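4.2 Grip selection with the wrist camera

Most claims made for wrist cameras in small-part picking come from tests on matte blocks under even lighting. We wanted to know how much of the advantage is left when the parts are shiny, thin and close to something large and dark. Bottle caps on a wooden table serve well for this. They are cheap, they lie almost flat, and a crimped edge gives a fingertip less to hold than its outline suggests.

We compared 2 grippers on the same arm: the parallel-jaw Hunden and the Oldale, whose fingers are softer and wider. Both used the grasp planner described by Derkach and Mykhailiuk in their earlier report, with its settings left as published. Each gripper was given 200 attempts with the wrist camera and the same number with the fixed overhead camera. Exposure was set once at the start and then locked. The Zakharchenko controller can adjust it between moves, but we left that feature off, as its effect would have been hard to separate from that of the gripper.
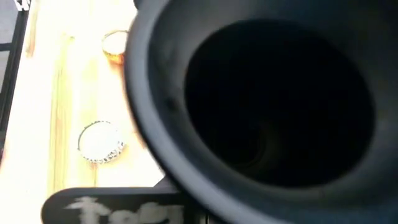

Figure 6. Wrist camera view at close range: two bottle caps on the wooden tabletop beside the open mouth of a dark gray cylindrical object. The wood is overexposed and the interior is nearly black.

Figure 6 shows why we are cautious about the results. The lower cap has a pale top face against pale wood, and its crimped edge carries most of the usable contrast. The upper cap lies partly against the gray rim, so a planner that looks for a closed outline has less to work with. A person can separate the two without effort. The planner often could not, and it sometimes returned a high confidence score for a grasp centered on the grain of the wood.

The Oldale gripper did better than the Hunden with the wrist camera, but we would not read much into this. Its wider fingers forgive a poor estimate of position, and the same lead appeared with the overhead camera. In other words, the comparison may say more about finger width than about sensing. The maker's claim that a close view "removes the need for precise calibration" found no support in our trials - a small error in the camera mount moved the planned grasp enough to miss a cap entirely.

Two further limits should be stated. All trials were run at the Suvosberg site in March, on one table, and the strong side light was never varied. The planner was also tuned on a set of 2922 images that contains very few metal parts, and a set with more of them might change the ranking. We have not tested this.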